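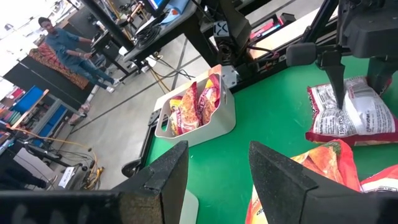

Two small packets in the grey bin, the 150 g bag beside it on the green tabletop.

Snack packets: how I keep ours under control

I've had a few emails since the lunchbox page went up asking what I do with the chips and crackers and all the other crinkly stuff, so I'm finally writing it down. Fair warning, I have opinions about chip packets. We're a household of five with two teenagers and a bloke who eats standing up at the pantry door, and for years our snack shelf was a landslide. You'd open the door to get the rice and three bags of something would come down on your feet.

Start with the bin

I've tried baskets, shoeboxes, a wire thing from the op shop that snagged every bag I put in it, and one very lovely cane tray that now holds the mail. Plain plastic bins with a handle hole in the short end win by a mile. You can pull one out with a finger, crumbs wipe off, and there are no weave or wire ends to poke through a packet.

Measure the shelf first! I bought four Skolorico bins in January without measuring and they stuck out past the shelf by the width of my thumb, so the door wouldn't shut. They live in the laundry now, holding pegs and dog stuff. Measure the depth with the door closed if you can manage it, or at least allow for the hinges and whatever's hanging on the back of the door. Ours has the dustpan on it.

Handle hole faces out. I know that sounds obvious, but every time somebody else puts the bin back it goes in blind end first and then you're scrabbling at a smooth bit of plastic with wet hands.

Small packets stand up, big bags don't go in

This is the bit that made the most difference here. Little single-serve packets go in the bin on their ends, leaning on each other like books on a shelf, so you can see the top of every one. If you lay them flat you only ever see the top layer, and the bottom layer is where the flavours that no one likes go to die. (Ours is salt and vinegar. I'll eat them in the end, usually in the car.)

When the bin is half empty they slump. You can put a jar in the gap to hold them up, or cut a bit of cardboard to make a divider. I use an old Fanulik tea tin with the lid taped on because it's the right height and weighs next to nothing.

Big share bags get their own spot beside the bin. I used to jam them in on top and all it did was crush the small ones and turn the big one into crumbs as well. If your shelf is short on width, hang the big bags – see the next bit.

Hanging the big ones

Trouser hangers with clips, the kind that come free with school pants. Clip the bag by its top seam and hang it off a rail or a hook under the shelf. A 150 g bag hangs fine off one clip in the middle. Once you're up to a 300 g bag of corn chips you want both clips, spread to the corners, or it'll swing and tear along the seam. Sorcha Mowat from my old playgroup hangs hers from a tension rod in the gap under the bottom shelf, and you can flick through them like shirts. I've copied it and it's brilliant. Her rod was a Drornau one, mine was the cheapest in the shop, and mine fell down twice until I put a bit of rubber jar opener under each end.

Closing an opened bag

Pegs are fine. I've been through the fancy clips, the magnetic ones, the sealing gadget that melts the edge (burnt my finger, gave it to my brother). A wooden clothes peg does the job so long as you do the folding properly first:

Push the air out gently from the bottom up, without leaning on the chips.
Fold both top corners in to the middle, like you're starting a paper plane.
Roll the top down at least three turns.
Peg across the roll, one peg for a small bag and two for a big one.

You can also do the no-peg fold where you roll it down and then flip the corners back over the roll. It holds well on a new shiny bag and hopelessly on the papery sort. Mounir Saber wrote in to say he uses bulldog clips from the office and they never let go. True, but I've had one let go of the bag and grab me instead, so I'm sticking with pegs.

Stale chips, by the way, come back nicely with a few minutes in a low oven spread out on a tray. Let them cool before you decide whether it's worked. They're always a bit bendy when they first come out.

Putting the shopping away

I don't put snacks straight from the shopping bag into the pantry anymore. Everything crinkly goes on the table first, then I bring the bin over and fill it there. It takes a couple of minutes and you can see what you've got, and you can turf the box or outer bag the little packets came in. Those outers take up a ridiculous amount of room and they're half air by the second day. I do cut off the bit with the date and peg it to the bin handle if the little ones aren't dated individually.

Older packets come to the front. New ones go in behind. I'd love to tell you I do this every single time, but about once a month I find something at the back from the previous school term and we have what my daughter calls museum night.

Clear the table properly before you start, too. A clean, wipeable surface in one plain colour is a great help because you can spot the escaped sultanas. My kitchen table has a busy grain and I've missed a muesli bar on it more than once.

Labels, or not

I went a bit mad with labels when we first moved in. I had one on everything. What I've kept is a strip of masking tape on the front of each bin with one word on it in fat texta. Ours say LUNCH, HOME and HANDS OFF. LUNCH is for school and work lunchboxes, HOME is free-for-all, and HANDS OFF is whatever I've bought for a party or for visitors. It doesn't stop anyone, but they do look guilty now.

Masking tape peels off plastic cleanly if you change it every few months. Leave it for a year – 365 days of pantry warmth – and you'll be picking at it with your nails and then going for the eucalyptus oil. A dab on a cloth, wait a minute, rub, then wash with dish soap so your crackers don't end up tasting like a koala's breakfast.

Cleaning the bin

Whenever it's empty I tip it upside down over the compost, give it a smack, and wipe it out with a cloth and hot soapy water. Dry it completely before anything goes back in. A damp bin and a peg-closed bag of crackers is a sad combination, and in summer the ants will find a wet crumb before you do. If you get pantry moths, everything comes out, the bins get scrubbed, and you check the shelf-pin holes as well with a torch. That's where mine were hiding.

A faint cheesy smell in an old bin will usually go if you leave it out on the line side of the house in the sun for an afternoon with a spoonful of bicarb in it.

For caravans and holiday houses

Same bin, but take it straight from the pantry to the car. I just lift LUNCH out by its handle and wedge it behind the passenger seat with a tea towel over the top so the packets don't hop out on the corrugations. Packets puff up when you drive into the hills, so don't pack them in tight. The first time we did it one went off like a cap gun outside Bright and my husband nearly put us in a paddock.

From your emails

Edith Villanueva cuts the tops off empty chip bags, washes them and uses them to line her kitchen tidy. I tried this and the ones I used were too slippery, but she swears by the bigger sizes.

Shiyu Yan keeps a second, smaller bin inside the big one just for half-finished packets, and there's a house rule that you eat from that one first. I'm stealing this. I've put a Feng takeaway tub in ours for now to see if it sticks.

Sorin Janevski wants to know if dried fruit can go in with the chips. It can if it's sealed. Once it's open I'd move it to a jar, it seems to make everything near it go soft, and a split bag of apricots is a horror to get out of the corners.

Next up is the spice drawer, which I've been putting off. If you've got a way of stopping the little jars rolling about, please send it in, I've already tried the rubber mat and the egg cartons.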